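Nirnon Home Forum > Storage and Moving > Packing

Topic: Reusing a shallow produce carton for mixed small items

varitz_shelf
I am clearing one table into one carton before a move in October. The carton is the long, shallow kind with handle holes, previously used for pumpkins going by the artwork. The contents are mixed: a padded navy item, a lavender knitted cloth, cables, a plush toy. Total budget for materials is $14. My plan is soft items on the base, cables on top, no filler. The table also has to stay usable in the meantime, so everything gets staged on the same surface. 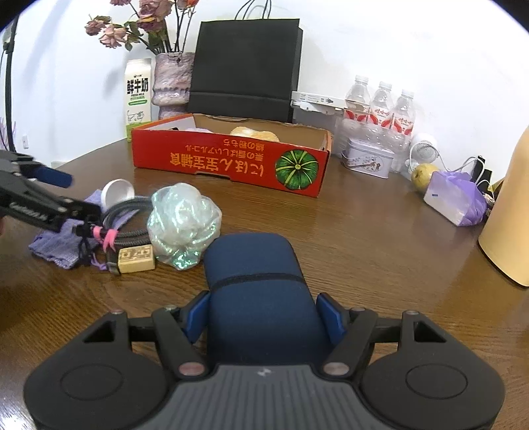
The braided cable is already bundled with pink ties. I would leave those on and pack it as it is. The clear plastic bag can go in as padding if I run short. Question is whether a carton this shallow should be closed at all, or carried open by the handles.

anil_rao
Closed. An open carton has no stiffness across the long side, and the handle holes are where it tears first. I have packed some 140 of these for Nair and the failures were all at the handles. Tape the base seam with 2 strips, lengthwise, and carry from underneath.

quillback
Disagree on closing it. A plush toy springs back and pushes the flaps up, then the tape lets go. Lay the toy on its side, keep the flaps out of the way and carry it open. For a move within the same building that is adequate.

anil_rao
He didn't say it was the same building.

varitz_shelf
It is the same building, 2 floors down. Toy on its side fits. It is the one with curly yellow fur and a white head, and I don't want the fur flattened. 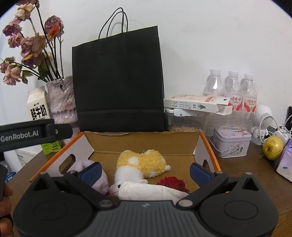

Replies 6 to 9 | Sorted by: oldest first

quillback
Then leave it open and put the knitted cloth along one end so the toy can't slide. Don't put cables on top of fur. They snag.

astilitz_fan
Cables should go in a bag of their own. A white coiled one and a gray braided one in the same carton will be knotted by the time you get downstairs. Coil each, tie each, and keep them away from anything knitted. The dried roses are a different problem. Do not box those. Carry the vase by hand, flowers in it, last trip.

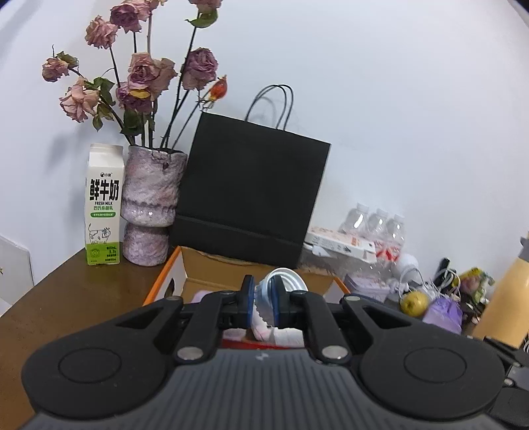 I would also use the black paper bag for the papers only. Rope handles on a paper bag are fine for flat loads and poor for bottles. The water bottles and the milk should travel separately from anything that can't get damp.

anil_rao
Agree on the bottles. Not on the vase. Thorny stems in one hand on a staircase is a bad idea. Take the roses out, roll them in newspaper, and wrap the vase in the lavender cloth.

astilitz_fan
Dried petals come off in newspaper. I have tried it.

varitz_shelf
Going with open carton, cables bagged, vase by hand. Base seam taped per Anil. I will post again if the handles tear.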